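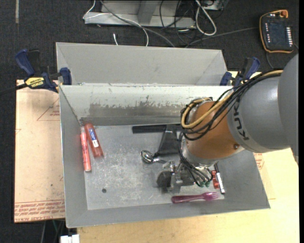

The meeting of the Kettani house shop was opened by Pentti Kemppainen at 5:30 in the evening on June 8, 2023. Joelle Qaisi wrote the minutes. The first matter was the sorting of donated household things, which now come to us very mixed. Pentti said that kitchen things and other things must not be stored in one bin any more. As it is now, a spoon-like utensil lies against a black T-shaped tool in the grey metal bin, and a red bottle with a blue and white label is in there with them. It was agreed that bottles go to their own shelf and cutlery to the drawer by the sink.

**2. Condition of bins**

Joelle asked if the scratched floor in the metal bin is a problem for selling things from it. The meeting was of the opinion that it is not. The bin stays in use, but it should be wiped every week. The small hole in the floor is left as it is.

**3. Offer from Bukotetti**

The firm in Zerkville has offered us 60 plastic boxes with lids for 109 dollars, delivery included. Pentti thinks the price is fair. Joelle would like to see one box first. Decided: Joelle calls them and asks for a sample.

**4. Money**

In the account there is 1344 dollars. The rent to Zerkport is paid until September.

**5. Other matters**

The key to the back door is still missing. Who has it, please bring it to Joelle.

Next meeting is in September, the day will be sent by e-mail. The meeting was closed at 7.

Minutes: Joelle Qaisi
Checked: Pentti Kemppainen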